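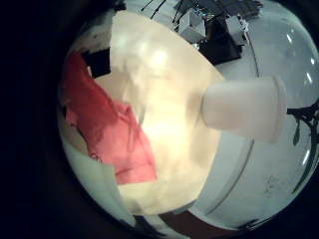
Photo: Theophilus Adjei, Unnithan Shared Workshop

6. Wrist camera and first cloth runs

This section covers the wrist camera, the fingertips and the first runs with cloth on the Surkley two-arm build. Finish section 5 (joint zeroing) before you start. If you are building at home on a bench of your own, the steps are the same, but read the note on lighting under 6.2.

You will need:
The 2 mm hex key from the arm kit
A lint-free cloth
A ruler or tape measure
Two pieces of cloth in different colors, one of them light
One old shirt, thin fabric, no metal buttons

CAUTION: Keep the stop button where you can reach it without leaning over the table. Do not put your hands on the cloth while the arms are powered and enabled.

6.1 Fitting the fingertips

1. Set the arm to Hold and switch off the gripper supply.
2. Wipe the finger post. Dust on the post makes the tip sit crooked.
3. Push the Sirov tip on, rounded end outward, until it stops. The wide rim goes toward the finger.
4. Tighten the set screw until it touches, then another quarter turn. The tips crack if you go further.
5. Pull on the tip by hand. It should not turn or slide.
6. Switch the gripper supply back on and open and close the gripper a few times at low speed.

Note: Tips from the October batch are a tight fit. Slavica Gashi warms hers in a cup of hot water first. Dry them fully before fitting.

6.2 Checking the wrist camera

The lens is a fisheye. You get a round picture with black around it, and straight edges near the rim come out curved. Leave it that way. Skidis corrects for the lens later, and cropping the picture beforehand will throw the correction off.

1. Open Skidis and choose Cameras, then Wrist.
2. Lay the light cloth on the table and bunch it up a little. Lay the second color partly over it.
3. Jog the arm down until the fingertip is close to the cloth. Use the slow setting, 60 on the speed dial.
4. Check that the fingertip is in view with its rounded end toward the middle of the cloth. If it is hidden, loosen the camera bracket and tilt it.
5. Look at the folds in the light cloth. If they have gone flat white, lower the exposure. The starting value is 400.
6. Check the border between the two colors. You should be able to follow it through the wrinkles.
7. Press Save. Write the exposure value on the tape on the arm base.

Note: A glossy tabletop throws the ceiling lights back into the lens as long white streaks. Streaks out toward the edge of the view are harmless. If one falls on the cloth, move the cloth or switch off the lamp that causes it. At home a desk lamp pointed at the wall usually does better than one pointed at the table.

6.3 First shirt run

1. Send the arms to Ready. Both hands should be raised with the fingers pointing down.
2. Drop the shirt on the front part of the table. Do not smooth it out. A loose heap is what the routine expects.
3. Stand back from the table on the stop button side.
4. In Skidis load routine 1261 (touch only). The arm lowers, touches the shirt in several places and lifts again. Nothing is gripped.
5. Watch the tips. They should meet the fabric without pushing hard into the table. If you hear a knock, stop and raise the table height setting by one step.
6. When touch only runs cleanly, load routine 1383 (pick and lay). The speed stays locked at the slow setting for the first run.
7. After the run, send the arms back to Ready before you touch the shirt.

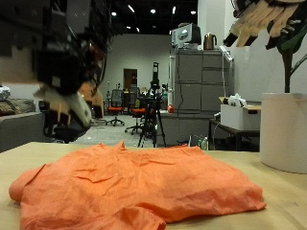
Fig. 6-2. Shirt on the table in a loose heap, a sleeve-like fold and collar-like peak left rumpled.

CAUTION: Anything that stays on the table has to be entered in Skidis under Keep-out, with its full height. Tall plants need extra room at the sides for the leaves. Measure from the table surface, not from the pot rim.

6.4 If something is wrong

Picture is black: check the cable at the wrist connector first, then at the hub.

Picture freezes when the arm turns: the camera cable is too short or is caught under a clip. Leave a loop at the elbow.

Tip slides over the cloth without catching it: clean the tip with a damp cloth and let it dry. If it still slides, the tip is worn and has to be replaced.

Fabric is pulled off the front of the table: move the shirt back a hand's width and run again.

Arm stops with a Limit message: the shirt was too far to one side. Clear the message, send the arm to Ready and start again from step 2 of 6.3.

Go on to section 7 (recording runs) when routine 1383 has finished without a stop.

Text by Slavica Gashi. Last changed 30 Apr 2026.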